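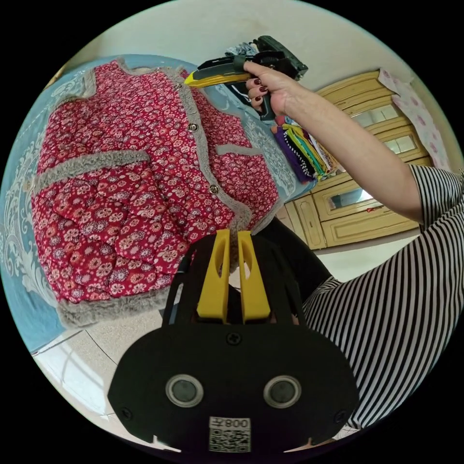
Red floral quilted gilet with grey fluffy trim.

Jindness Clothes Swap: your questions, answered

How does the swap work?
You bring clean clothes you no longer wear, we give you a token for each one, and you spend your tokens on anything on the rails. One token is one garment, whether it's a T-shirt or a winter coat. We did once try a points system, with extra for coats and a little less for tops, and it made everybody (me included!) so muddled that we dropped it after a single afternoon.

Where do I find you?
We're upstairs at the Grimshaw Rooms in Trimden. The door is on the side street, next to the bicycle racks, and there's a lift if you go past the kitchen and turn left. The number 8 bus stops just over the road.

What can I bring?
Anything you'd happily lend to a friend. Knitwear, dresses, jeans, children's things and padded jackets are all very welcome, and warm layers go especially quickly once September is over. We can't take underwear, swimwear or shoes, I'm afraid. Please do look in the pockets before you set off. We have a whole jar of shopping lists and odd keys by now.

Does it matter if a button is missing?
Not a bit. Leandro Sepúlveda looks after the mending table and has a biscuit tin of spares, so the chances of a decent match are good. Broken zips are harder, and we'd ask you to have those seen to first.

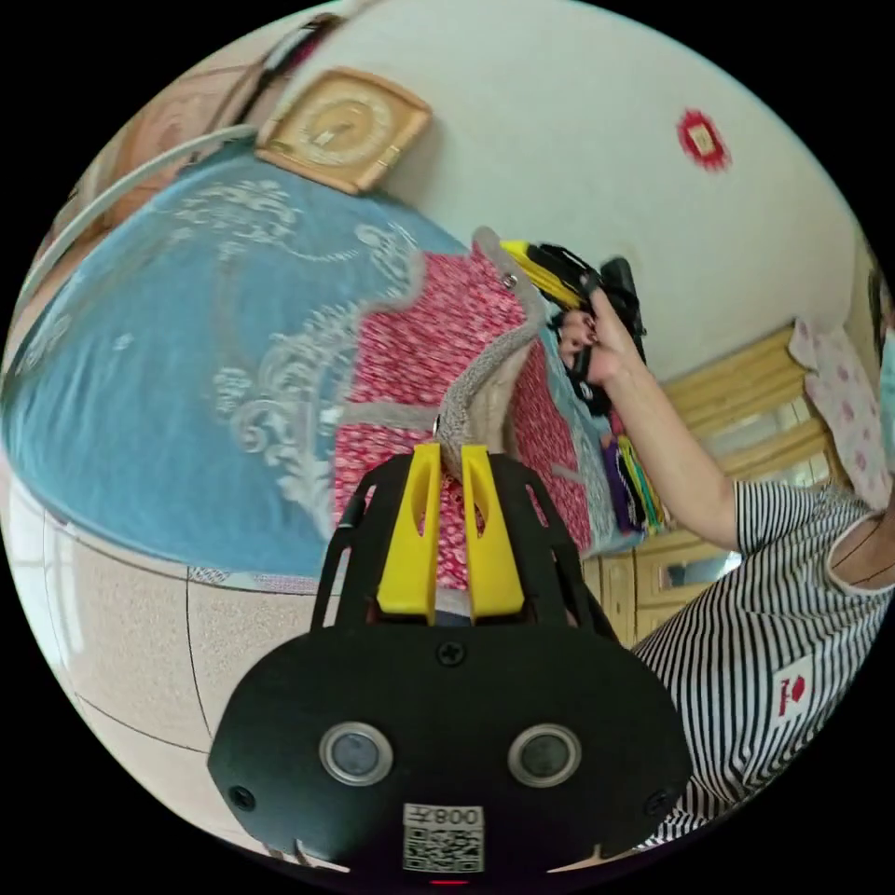

If you'd like to learn to do it yourself, pull up a chair. He'll lend you a needle and show you how to make a proper thread shank, so the button sits nicely over thick cloth and doesn't drag.

How should I wash something quilted or fur-trimmed?
Go by the care label first, always. If it allows machine washing, we'd do up the fastenings, turn it inside out and choose a cool, gentle cycle. Keep the trim well away from radiators, and give it a soft brush once it's dry.

Do my tokens run out?
No, keep them as long as you like. You can pass them on to a friend, too.

Who do I ask about anything else?
Tayla Fairweather answers all our messages and is lovely about it, though do allow her 2 days or so in the busy season.

Page last updated 9 Nov 2020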